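Workshop notebook, Samutthorpe
17 Aug 2026
Kolář reed organ, bellows and reservoir

Carrying on from the strip-down. The instrument is the Kolář that came in from the chapel at Zundness, flat-top case, one manual, two pedals. Complaint on the ticket was "won't hold wind and sounds tired." Both true. Kęstutis did the intake and I did the teardown, so if anything in the parts trays is in the wrong place that is my fault.

Condition of the bellows

Exhausters and reservoir are off the pan. The cloth has gone stiff along every fold and cracks when flexed. On the left exhauster it has split at the lower corner, and someone patched it with what looks like contact cement and a piece of raincoat. The patch is holding better than the cloth around it.

Reservoir cloth is a later replacement, thicker than it should be. It fights the springs. With the reservoir in my lap and all the ports taped it still took a real push to close, and it came back unevenly, hinge side first. I think a lot of the "tired" in the complaint is this cloth and not the reeds at all. The player would be pumping hard just to bend the fabric.

Boards are sound. One exhauster board has a hairline check at the bottom, running with the grain, not through. Ran thin hot glue in and clamped it between waxed blocks overnight. Fine this morning.

Removing the old cloth

First edge came off dry with a flat knife. After that it got harder, because the previous repairer used white glue over the remains of the hide glue. White glue does not let go with warm water the way hide glue does. What worked:

Damp rag laid along the glue line, iron on low over the rag, wait, lift with the blunt putty knife. Go in from the corner. Do not try to hurry it with the sharp knife, I dug a gouge into the back edge of the reservoir board and had to fill it.

The residue that stayed behind was scraped with a cabinet scraper once the wood had dried out again. Scraping while it is damp just rolls the glue into crumbs and pushes them into the grain. Vija Lapiņa suggested vinegar on the rag for the white glue. Tried it on one side. It softened the glue faster but left the surface fuzzy and I had to sand it back. Called it even and went on with plain water.

Kept the old cloth pieces as patterns. They are pinned flat on the cardboard behind the door, labeled in pencil. Please leave them there until the organ is back together.

Measurements and patterns

The old pieces can't be trusted for width. They have shrunk along the folds, and the reservoir piece was cut by somebody else to start with. I took the length from the boards with a strip of paper wrapped right round the edge, and the opening height from the witness marks inside the case where the reservoir had rubbed. Opening at the wide end is 89 mm by the marks. The stop strap, fully stretched, would have allowed more than that, so either the strap is not original or it has grown.

I'm going with 89 and will make a new strap to suit.

Drew the pattern on lining paper, folded it, taped it round the boards and opened and closed the whole thing a few times before cutting any cloth. The corners needed easing. The gusset bulges out if the fold line is drawn straight to the point, so I stopped the stiffener short of the corner and left a soft area there. That matches how the exhausters were done originally.

Cloth and leather

Rubber cloth is from Brasance, the lighter of the weights they sell. Two lengths in stock on the shelf. I held both up to the window before cutting and one has a pinprick fault near the selvage, which I ringed in chalk and cut around. The rest of that piece is good for flap valves backing or test pieces.

Valve leather is also Brasance. Softer than the last lot. I have no complaint but it stretches more lengthwise than across, so cut the flaps with the stretch running across the port. Pulled each strip by hand to check and penciled an arrow on the rough side.

Stiffeners are gray card. I had been going to reuse the originals on the exhausters, but they have picked up damp at the bottom and two of them have delaminated. New ones cut for all.

Glue

Hot hide glue, soaked overnight in cold water and brought up in the pot this morning. Held at 60 to 65 °C. First batch was too thick and I thinned it until it ran off the brush in a continuous string and broke into drops at the end. On a test strip it was tacky almost at once, which is too fast for a long reservoir edge, so I added a little urea to the second pot. Working time on that was comfortable.

Tests, cloth glued to scrap poplar, left 13 hours, then peeled by hand:

Plain hide glue, cold wood: peeled with moderate effort, glue stayed on the wood. Poor.
Plain hide glue, wood warmed with the iron: tore the cloth backing. Good.
Hide glue with urea, wood warmed: tore the backing most of the way along, let go cleanly at one end where I suspect I was late with the rubbing down. Good enough.
Fish glue, wood at room temperature: tore the backing. Good, but slow to grab, needs clamping strips, and I don't want it on the folds.

So urea pot and warmed wood for the long edges, plain pot for the gussets. Whoever does the next one, warm the wood. It made more difference than anything I did to the glue.

Room temperature during the gluing was 73 °F. Windows shut, fan off. I had the fan on for the first exhauster and the glue skinned before I got to the far corner.

Gluing order

Hinge first, a plain strip of cloth inside and another outside. Let that set with the boards closed flat. Then stiffeners onto the cloth on the flat bench, pressed under the slab. Then the cloth onto the moving board, starting in the middle of the wide end and working out both ways to the hinge. Then prop the boards open on the wooden blocks and do the fixed board the same way.

I do the rubbing down with a bone folder and a rag wrung out in hot water, and give each run the same amount of time before I move the blocks. I keep an eye on a wall clock for this, my phone gets glue on it. A round one with a plain face, high on the back wall over the tool panel, does the job, and a long light slung under the ceiling is much better for seeing a dry spot in a glue line than a lamp on the bench.
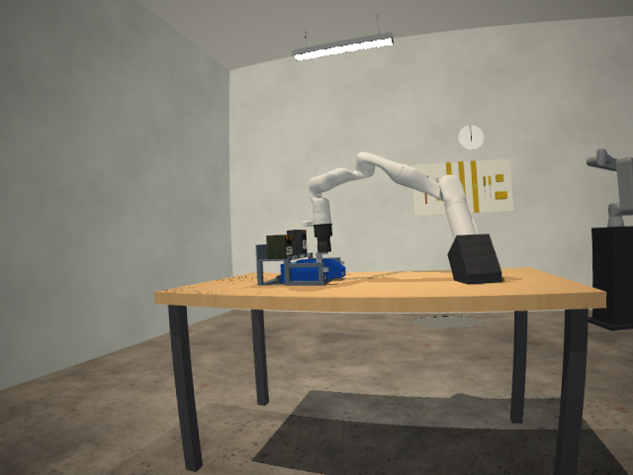

Results on the exhausters

Left exhauster came out well. Folds crisp, no wrinkles at the hinge, closes flat. Taped the ports and hung a small weight from the moving board. It crept down very slowly and evenly. I would be happy with that on a new one.

Right exhauster closes flat but there is a slight pucker in the front gusset. It isn't leaking there as far as I can tell with a strip of tissue held along the seam. Same weight, a little quicker than the left. I think the loss is at the inside valve and not at the cloth, as the leather there has a faint crease across it from the way it was stored. Replaced the flap with a piece off the flat stock, tested again, and it then matched the left closely enough that I stopped.

Reservoir

Cloth is on and the glue is setting. Boards are blocked open and I have left it alone. Not to be closed until tomorrow, please, even gently. The springs are tagged left and right and are in the tin with the stop strap screws. One spring has a slightly flatter bend than the other. I compared them against each other on the bench and decided to leave both as they are, since the old cloth was probably the cause of the uneven return. If it still opens hinge side first with the new cloth then I will look at swapping them before bending anything.

Relief valve pad is hard and glazed. New felt and leather cut, not yet fitted. The pin that trips it is bent over to one side and has worn a groove in the board. It can go straight back once the reservoir is moving and I can see where it needs to land.

Reeds, briefly

Not touching these until the wind is right. I did pull a handful to look. Dusty, a bit of green at the rivets, tongues free. One in the treble had a hair under it and was silent on the test bellows until that came out. No cracked tongues among the ones I looked at. Kęstutis wants to do the full set himself and log pitch before cleaning, which seems sensible, so the reed cells are covered with a clean cloth and the puller is in the top drawer.

Pedal straps

Webbing is frayed where it passes over the rollers. The rollers themselves turn, noisily. A little graphite quieted one of them and the other needs its pin replaced. I have ordered webbing but forgot to specify the width, so check it against the old piece when it arrives before cutting. Brasance will exchange it uncut.

Open items

Relief valve pad to fit.
Stop strap to make, to suit 89 mm opening.
Roller pin, right pedal.
Ask Zundness where the instrument stands. If it was against the outside wall, that would account for the damp in the lower stiffeners, and they should move it before it goes back. The last note we have from them is from January and doesn't say.
Gasket leather between the pan and the reservoir is compressed in one corner. Decide whether to shim or replace. I lean toward replace.

Added later, by Kęstutis Laur: had a look at the pucker in the right front gusset. I'd leave it. Steamed the glue pot brushes and put them up to dry. The plain glue is in the fridge with a lid on, the urea batch I threw out.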